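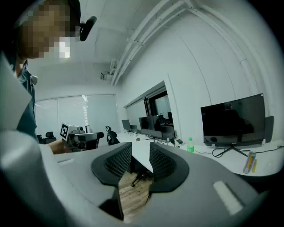
Setting up and checking the Breseck hand-held gripper pair

Applies to the Breseck two-gripper kit from Gurnlow, second revision. Last edited 2019-02-20 by Preben Bach, Irkham.

The kit ships with 2 hand-held grippers, a charger and a printed marker sheet. The recording software, Zanetti, is a separate download. Install it before you unpack the hardware.

1. Charge both grippers fully. The status light stops blinking when charging ends.

2. Check the square marker on top of each gripper. It must lie flat with all four corners stuck down. Replace a lifted marker; do not glue it back.

3. Open and close the fingers 5 times by hand. Both fingers should meet at the center line with no side play. Wipe the mesh pads with a dry cloth. Solvent softens them.

4. Pair the left gripper first, then the right. Zanetti assigns sides in pairing order and does not ask for confirmation.

5. Open the live view for one gripper and hold the other in front of it.

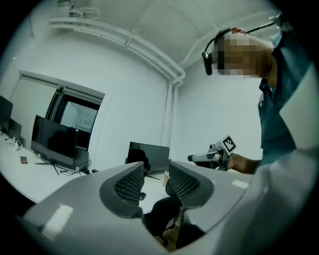
Turn the marker slowly through the positions you expect to use. Zanetti draws a green outline while it has a lock. If the outline drops at steep angles, lower the exposure one step and repeat. Swap grippers and run the same check from the other side.

6. Record a test take. The take report lists lost marker readings. At default settings, up to 136 lost readings per take is within the Gurnlow limit. Above that, look for glare on the marker before changing anything in software.

Known problems

Window light behind the marker can break the lock. Close the blinds or turn your back to the glass.

Firmware older than the December release swaps the sides after sleep. Update both grippers in the same session, then pair them again from step 4.

Finger calibration is covered on a separate page.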